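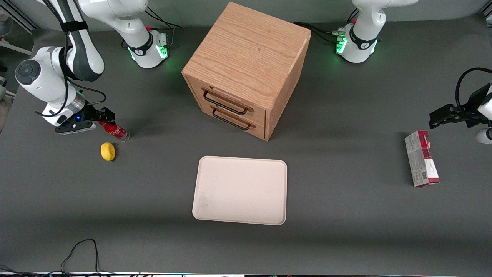
*Undside Teleoperation Team*

Wanpen Wattanapong teaches with her hands. She works the controls, the two arms copy her, and every joint angle is logged. The team has 1,096 runs so far.

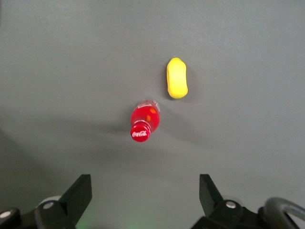
## Small things, close together

A bottle on its side next to something soft and yellow makes a decent lesson. Beginners rush the approach. Boxes are harder - a dented one won't sit square.

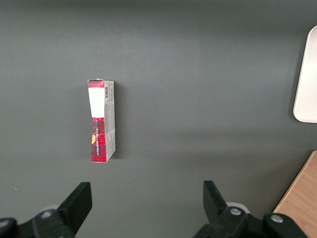 Eifion Rowlands would throw out half the runs, and says a slow, clean demonstration is worth 34 hurried ones. Wattanapong keeps her fumbles if she recovers from them.

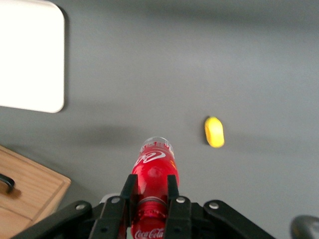 ## Saturday shifts

New operators start on Saturday with Araceli Palacios. They get two hours at the controls before anything is saved.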